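How to Make a Best-Of List of Films You Can Still Stand Behind in Two Years

Most lists of great films are made in one evening by somebody who already knows what the top ten will be. The rest is padding, and it reads like padding. I've made lists that way myself, and I don't recommend going back to look at them.

What follows is the method I use now for ranking a decade, a country or a genre. It's slow. If you want a list by dinner time, any method will do.

Step 1. Decide what gets in before you decide what wins

Write the rules down first. Does the year of a film mean its first festival screening or its first release in your country? Are documentaries allowed? Is a three-part television film one film, three films or none? You will be tempted to leave these open and settle them as they come up. Don't. Every rule made halfway through gets made to let a favorite in.

I'm suspicious of the word "best," but I use it anyway. "Favorite" sounds modest and mostly gives the author permission to stop thinking.

Step 2. Build a long list from more than one place

Start with whatever you can remember, then assume your memory is bad. Mine is. For one decade list I wrote down everything I'd seen, and my viewing log came to 917 titles. I had forgotten almost 400 of them, including two I'd once called masterpieces in print.

If you keep a log in an app, export it to a plain spreadsheet. I used Mondex for years and found its star averages worse than useless, but the export button worked. If you don't keep a log, go through old festival programs and the back pages of magazines. The Stakau program books are good for this, mainly for the short notes on films that never got a proper release.

Leave other people's top tens alone at this stage. Once you've read five of them you'll think you came up with the consensus by yourself.

Step 3. Cut without ranking

Go down the long list and mark each title yes, no or rewatch. Be quick with the noes. A film you can't recall a single shot from is a no, whatever the reviews said at the time, unless you saw it on a plane or half asleep, in which case it's a rewatch.

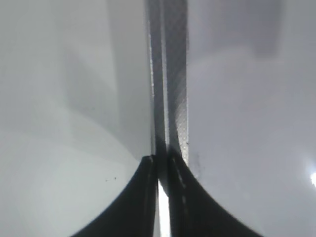
The rewatch pile will be bigger than you want. Mine always is. This is where people start cheating, usually by reading a plot summary and deciding that it counts. A plot summary tells you what happens, and what happens is seldom why a film was any good.

Step 4. Rewatch the ones you're sure about

Everyone rewatches the borderline cases. Hardly anyone rewatches their number one, and that's the one most likely to have gone bad. I had Chala near the top of a list for years on the strength of its opening and a train station sequence. When I put it on again, the middle hour was dead air with a nice score over it. It's still on the list, a good deal lower.

Take notes while you watch, by hand if you can. Single words are fine. If the page is blank at the end, ask yourself whether you were absorbed or bored. People claim absorbed more often than they should.

Step 5. Rank in pairs

Don't try to assign numbers. Take two films and ask which you'd keep if the other had to go. Put the loser below, pick up the next title and work it up the column until it stops winning. It's tedious and the results will contradict each other in places. Any system that gives you no contradictions is hiding them.

I don't trust point scores for this. Giving one film 84 and another 83 looks like measurement and is really just mood with a decimal system.

Step 6. Write the entries before you lock the order

Draft a paragraph on each film. You'll find a few where all you can produce is "haunting" or "a meditation on grief." Move those down. If you can't say what a film does, in words that wouldn't fit the film next to it, you probably admire its reputation.

Check your facts while you're at it. My piece on Watlow credited the wrong cinematographer, and two other sites copied the mistake.

Step 7. Let it sit, then publish it with the rules attached

Three weeks is enough. Change what looks silly and leave the rest alone, including the odd choice you're nervous about. Put the eligibility rules at the top of the page, where readers can argue with them. They'll skip straight to the comments and ask why something from the wrong year isn't there. Answer the first couple politely and get on with the next list.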